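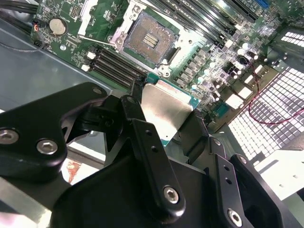

Processor and empty socket on a green motherboard

To: Saltden Architectural Records list
Date: 22/08/2024
Re: Height of the Zisent bell tower

Members of the list,

The Records Office has considered the following inquiry, received earlier this month:

> The catalog gives the height of the Zisent bell tower as 87 feet.
> The printed guide gives 70 feet. Which figure should be cited
> in a published work, and does either of them include the spire?

Both figures are correct as measurements, but they refer to different parts of the building. The lower one, used in the guide, was taken from the pavement to the top of the belfry cornice. The higher one comes from the Itov survey and includes the present spire, which replaced a timber one lost to fire.

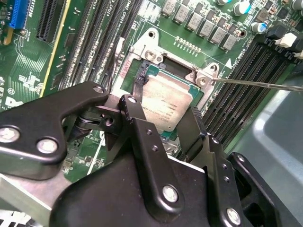 The Office therefore asks authors to cite the Itov survey for overall height and to state that the spire is included. Where the masonry tower alone is under discussion, the guide may be cited - provided the page number is given, as the second printing repeats the figure in a table where it is wrongly labeled "total."

Members have also asked about the Dogbe drawings. The collection holds 2,915 sheets, among them two sections through the tower that show the belfry floor before it was lowered.

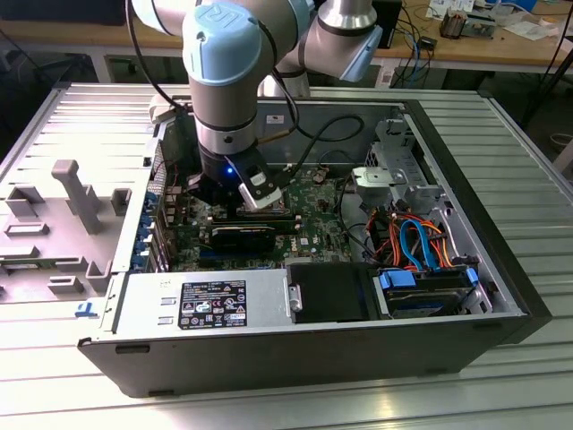

Neither section carries a scale bar. They should not be used to establish dimensions, although they remain the best evidence for the position of the original stair. Copies may be requested in writing and will be available from January.

Citations should follow this order:

1. Name of the survey or collection, followed by the sheet or page number.

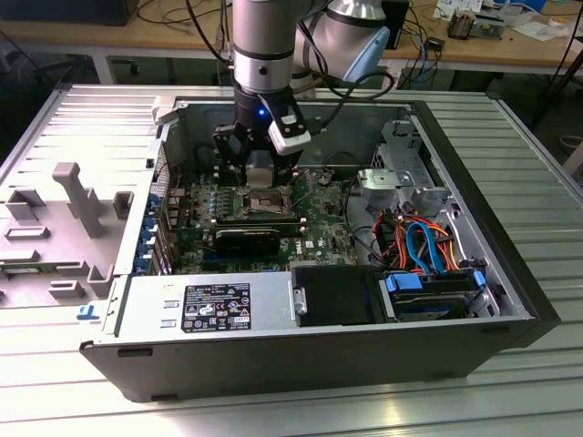 2. Points between which the measurement was taken, if the source states them.

3. Edition or printing, for the guide only.

Corrections to the catalog entry may be sent to the list or directly to this Office.

Records Office
Saltden Architectural Records

4 comments | 70 shares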